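Chapter 7

Storing Tools and Small Parts

Learning goals

After working through this chapter you should be able to:
Explain why a shop loses time when tools have no fixed place.
Sort tools and supplies by how often they are used.
Choose between open and closed storage for a given item.
Draw a simple layout for a bench, a wall and a cabinet.
Write a label that another person can use without asking you.

Key terms: point of use, home location, open storage, closed storage, working stock, reserve stock, min-max level

7.1 The cost of looking

The repair shop at Dafis, a maker of small pumps in the town of Plestton, has a floor area of 900 square feet and room for four people to work at once. When the shop manager drew up a list of everything kept there, it ran to 974 separate items. The list included hand tools, measuring tools, fasteners, seals, cutting fluids, rags and spare parts for machines. Of those, 118 were used every working day.

The manager then asked each worker to note down every time they had to stop and search for something. The notes were kept through the month of September. Most searches were short, a minute or two. A few took up most of a morning, and in two cases the item was bought again and the first one was later found behind a compressor.

Short searches do the most harm over a year. A long search is remembered and somebody complains about it. A short search is treated as part of the job and never written down. The worker also loses the thread of what he or she was doing, and mistakes are more likely in the first minutes after an interruption.

Searching is one of three costs that come from poor storage. The second is damage. A micrometer thrown into a drawer with wrenches will not stay accurate for long, and a chisel stored loose will lose its edge. The third is extra buying. A shop that cannot see what it has will order more of it, and money that could have gone into a better vise ends up as a fourth box of the same screws.

7.2 Point of use

The main rule in this chapter is that a thing should be kept as close as possible to the place where it is used. This is called storage at the point of use. Drill bits go by the drill press. Files go by the vise. Gloves and eye protection go where a person passes before reaching the machine, usually at the end of the aisle.

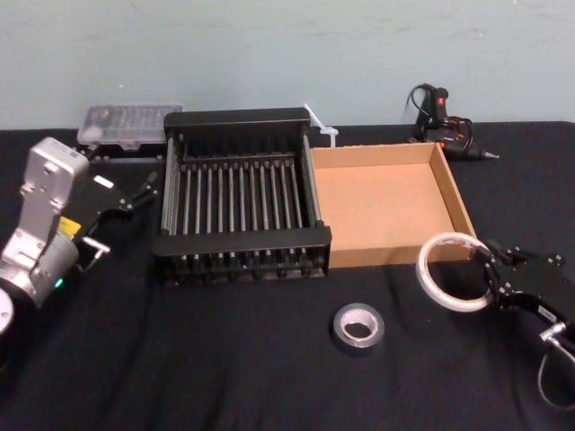 Figure 7.1 Workshop items on a cloth-covered tabletop.

Point-of-use storage has limits. Space next to a machine is scarce, and if everything is kept there the work area becomes crowded and unsafe. For this reason items are first sorted by how often they are needed. Four groups are enough for most shops:

Group A: used every day
Group B: used every week
Group C: used a few times a year
Group D: not used in the last two years

Group A items are stored within arm's reach of the worker, between hip and shoulder height. Group B items can be a few steps away. Group C items go into a cabinet or a storeroom, and heavy ones go on the lower shelves. Group D items should be sold, given away or scrapped unless there is a clear reason to keep them. A special puller for a machine the shop still owns is worth keeping even if it has not been touched in years. A box of fittings for a machine that was sold is not.

Sorting should be done by the people who do the work. A supervisor may think of a torque wrench as a daily tool when in fact it comes out twice a month, or may not know that one worker uses the same small mirror on nearly every job.

7.3 Open and closed storage

Open storage means that the item can be seen without opening anything. Pegboards, wall racks, bins and shelves are all open storage. Closed storage means drawers, cabinets, chests and boxes with lids.

Open storage is quicker to use, and a missing tool is noticed right away, mainly when its outline is painted on the board behind it. Its weak points are dust, moisture and theft. Closed storage protects better but hides its contents. Drawers in particular tend to fill up — a drawer with spare room in it rarely keeps that room for long.

Dafis uses both. Hammers, wrenches and clamps hang on a board. Measuring tools are kept in shallow drawers lined with foam, each tool in its own cutout. The drawers came from a supplier named Nustex and were sold in three depths. The shop bought only the shallowest, so that no tool could be laid on top of another.

7.4 Small parts

Fasteners and other small parts need their own method. The usual one is to split each part into working stock, which stands open at the bench, and reserve stock, which is kept in the storeroom. A shop that buys washers in boxes of 2000 does not need all of them at the bench. One small bin is enough, and it is refilled from the box.

For the reserve stock, set a minimum and a maximum. When the quantity falls to the minimum, an order is placed that brings it back up to the maximum. Section 7.6 shows how to work out both numbers from past use and delivery time.

Before you go on

1. Pick a drawer in your own shop or home. Sort what is in it into groups A to D.
2. Name two items that should be kept in closed storage, and state what could happen to each if it were left in the open.
3. A worker keeps reserve stock and working stock in the same bin. Explain how this makes it harder to know when to order.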